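Responsible Drinks Promotion: Frequently Asked Questions
Ekosano Beverages, Trade Compliance
Last revised 07/03/2019

Who has to follow the promotion code?
Any licensed venue, distributor or contracted agency running a promotion for an Ekosano label. The code applies in addition to provincial liquor regulations. Where the two differ, the stricter provision governs.

What counts as a promotion?
Price reductions, bundled merchandise, tastings, sponsored events, draws and branded signage. Routine menu listings are excluded unless the label's logo or colours are used.
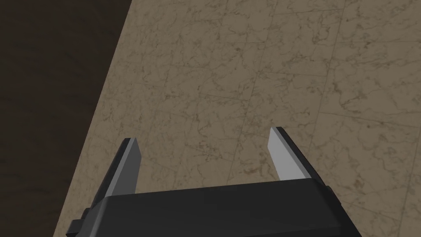
Staff-only tastings are also excluded, provided they take place outside licensed hours and are entered in the venue's training log.

How do I apply for approval?
Submit Form 29 through the Goseo portal with artwork, mechanics and proposed dates. Allow 17 business days for review. Incomplete forms are returned without a place in the queue.

Who reviews the application?
Réka Virág reviews creative material. Kenji Calloway reviews mechanics, pricing and licence conditions. Both sign-offs are required before material goes to print or is posted online.

Can a promotion reward the amount consumed?
No. Mechanics tied to volume, speed or number of visits in one evening are refused. A prize draw may be offered if entry is available without purchase and the odds do not change with consumption.
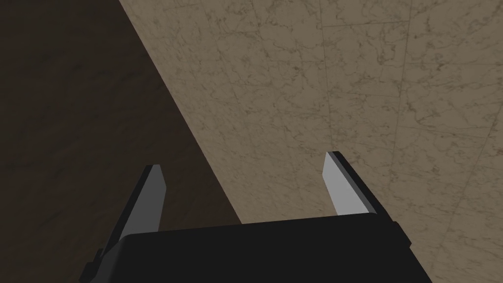
What wording must appear on artwork?
The moderation line, in English and French, at a minimum of 2 per cent of the total artwork area. The line must be horizontal and in a colour that contrasts with its background. Animated material must show it for the full running time.

Are harassment-prevention materials mandatory?
They are mandatory for sponsored events and optional for other promotions. The Plasis kit contains washroom posters, a bar card and a one-page escalation procedure. The event manager must name one person on shift to receive reports. 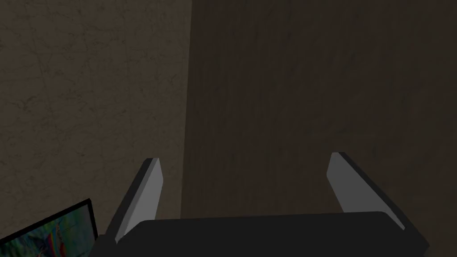

Does bar staff training expire?
Certificates issued under the Nazarenko module are valid until the end of October in the year after completion. Renewal is done online. Paper certificates are no longer accepted at audit.

What happens if a venue breaches the code?
The promotion is suspended and unused material is recalled. A second breach ends eligibility for the remainder of the licence year. 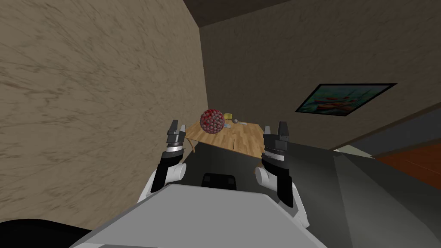 How long must promotion records be kept?
Retain approvals, artwork and incident reports for the current licence year and the one before it. Scanned copies are acceptable if they are legible and dated.

Where do I send a question not covered on this page?
Use the enquiry form in the portal and quote reference 2044.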